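The bookbinder of Prurkberg

2024-06-18

The workshop is on the second floor, over a shop that sells lamps. The bookbinder has worked in it for more than 40 years, and she asked me not to print her name. "Write about the books," she said. "I am only the person who holds the needle."

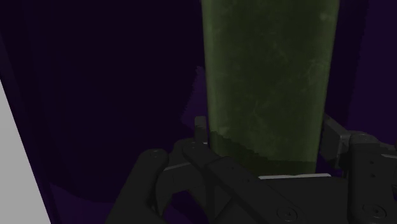
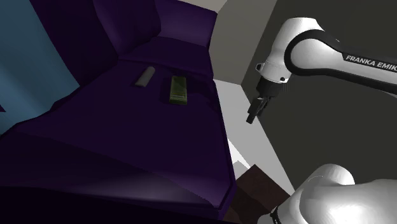

She came to Prurkberg from Tesska when she was 19, to learn the trade from an old master who spoke very little. In the first winter he let her fold paper and do nothing else. "I was angry every evening," she told me. "Then in November he gave me a book that was sewn badly, and I could feel with my thumb where the mistake was. So the folding was also a lesson, but he did not say it."

Most of her work today is repair. People bring prayer books, cookbooks, school dictionaries. The largest job of her life was for the town library in Pamia, which sent her 212 volumes after a water pipe broke. She needed three years for them. I asked if she was proud of it and she thought for some time before she answered. "I am proud of the ones that open flat. There are a few which do not open flat, and I know which ones."

She makes her own paste from wheat flour and keeps it for two days only. The thread she buys from Bisht, a small firm, and she complains about the price each time and orders again. When I asked about glue from a bottle, she was very strict. "It is strong, yes. It is too strong. In 50 years someone must take this book apart again, and with such glue he will tear the paper. You should always think about the next binder."

Will there be a next binder? She has taught 10 students, and two of them still bind books. One moved to the coast and sends her letters with questions about leather. The other works in a hospital during the day and binds at night - mostly notebooks, which he sells at the market.

She does not want to stop yet. Her eyes are weaker, so she does the fine sewing before noon and leaves the pressing and cutting for later. Before I left she showed me an atlas without a spine, which she promised to finish by the autumn. "I said the same last year," she told me, and went back to her table.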